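Re: [plavham-swap] Hall booking and the November leftovers
Sunday, January 11, 2026

> Can someone confirm whether we still have the Plavham hall for the spring toy swap? Also the Plenberg lot want to know if they can bring their own tables, and what we're doing with the leftovers from November.

Yes to the hall, deposit is 129, paid it Friday. Tables — fine, but they carry them up themselves, the lift is still out. Doors at ten, same as before. Flyers: Druta can print 200 by the end of the month, if someone sends the artwork in the right size this time.

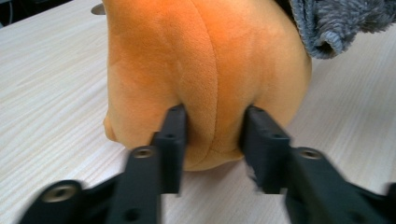

Leftovers are the bigger headache. Most of the boxes are in my garage and I need the space back by Easter. Books and jigsaws can go to the charity shop, they've said yes allready. Soft toys they won't touch without a label, so those stay with us and get checked before they go out again. Squeeze along the seams, like the one down the middle of the big orange plush, and put aside anything that gives. Velvety ones go on a cool wash, no tumble dryer. Anyone who can take a bag home please shout.

Parking as before, NOT in front of the surgery. Will send the rota when I've found it, probaly Tuesday.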